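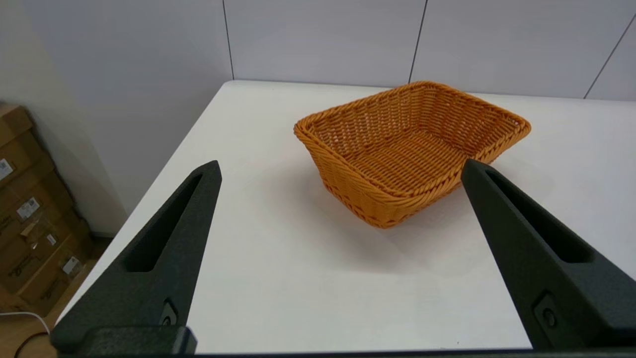

Jummai Wike wrote to us in April that a rule is only worth paying for if an operator on an ordinary shift can follow it without phoning the person who wrote it. We pinned that line to the top of the working draft, and most of what follows is our attempt to live up to it.

Progress report to the Odoi program office
Project: Zendstead handling rules for table-top grippers
Prepared by the Gernach bench team

Where we are

The draft rule set now has 38 rules, down from a first version that was far too long and repeated itself badly. We have logged 1183 grasp attempts under the draft, against the 900 we promised for this period, and we are very happy with how much the extra attempts have taught us. Every attempt has a matching log entry. Failed grasps are kept in the log with the same fields as successful ones, and the operator writes one plain sentence on what went wrong.

The basket work has been the best part of the period. Woven baskets looked like an easy item on the original object list. They have a rim, they have flared sides, they weigh very little when empty — and they broke four of our rules in the first week! The old wording said to grip "at the widest stable point," and on a flared basket the widest point is the rim, where a careless squeeze can bend the weave. Two operators read the same rule and did opposite things, both of them correctly.

Changes to the rules

Rule 6, approach. The old text asked for the object to be "squared to the gripper" before the first attempt. We have dropped this. Real tables don't present things squared up, and tidying each object beforehand made our numbers look better than they should. Objects may now be set down at any angle, and the operator records the angle as straight, diagonal or crosswise. Those three words are enough. We tried recording degrees and people guessed.

Rule 9, clear table. One object on the surface unless the task sheet says otherwise. Tools, tape and coffee cups go on the side cart. This rule has not changed in meaning, but it used to be split over three separate paragraphs and is now two sentences.

Rule 14, rims and handles. New. For any container with a rim, the task sheet must state whether the grasp is on one wall, across two walls, or under the rim. If the sheet is silent, the operator stops and asks. We know "stops and asks" sounds close to the phone call Jummai warned us about, so we have also added the three choices as tick boxes on the sheet. The question has come up only twice since.

Rule 15, woven and soft-walled goods. New. Start at the lowest closing force in the arm's table and go up one step at a time. No more than three steps without opening the fingers and looking at the object. Any bent, frayed or popped strand ends that object's use for the day, and it goes to the inspection shelf with a tag.

Rule 22, finger checks. Before the first attempt of a session the operator checks the finger fasteners by hand, looks over the contact surfaces, and initials the sheet. We moved this from weekly to every session after a long talk about what a loose finger would do to a day of records. It takes less than a minute.

Rule 27, wrist camera view. Both fingertips must be in view with the gripper open, and so must the whole object at the start position. Lighting is left to the site, though the rule now says that a soft shadow is fine and a hard one across the grasp point is not.

Rule 31, floor and cables. Cables are to be kept out of the operator's walking path and out of the arm's reach. Storage boxes may stay in the room if they are outside the marked reach area. The earlier draft banned storage altogether, and two small sites told us plainly that they would ignore it. We would much sooner have a rule people keep.

What the trial sites told us

The Cesard site ran the draft with no help from us, and their notes are terrific. They liked the tick boxes. They disliked the word "stable," which turned up in five rules and meant something different in each. It is gone from all of them. They also asked for the stop conditions to be printed on one page that can hang beside the emergency stop, in large type, and we have done that. Their operators wanted the order changed so that the conditions involving people come first, then the arm, then the object. That seems so plainly right that we are a little embarrassed by our version.

One disagreement is still open. Cesard would like a second person in the room for every session. Our own view is that a second person should be required when the arm's speed is raised above the training setting, and encouraged otherwise. We would welcome the program office's opinion before the next draft. Either wording is ready to drop in.

Spending

Spending is within plan. The largest single cost was operator hours, followed by replacement objects. We had set aside 600 for replacement objects and have not needed all of it. We ask to move what is left to printing and laminating, which we forgot to budget for entirely. No change to the total is requested.

What has not gone well

Translation of the rules into short task cards is behind. We started it too early, while rules 14 and 15 were still moving, and had to throw away the first batch. The cards will now wait until the wording is frozen.

The logging form also needs work. Operators can skip the angle field without a warning, and some did. Those entries have been marked incomplete and left out of our comparisons, though they stay in the log. A corrected form is being tested, and Sunday's batch was the first to come through with every field filled in.

Next period

We will settle the second-person question, freeze the wording, and send the full set to both sites for a cold read by operators who had no part in the drafting. After that come baskets with something in them. Rule 15 was written with empty ones in mind, and we expect it to need a fresh look once there is weight pulling on the weave — we can't wait to get started on that.

The full log, the stop-conditions page and the marked-up draft are attached to this report. Comments on rule 14 are especially welcome, as it is the newest text and the one other groups are most likely to borrow.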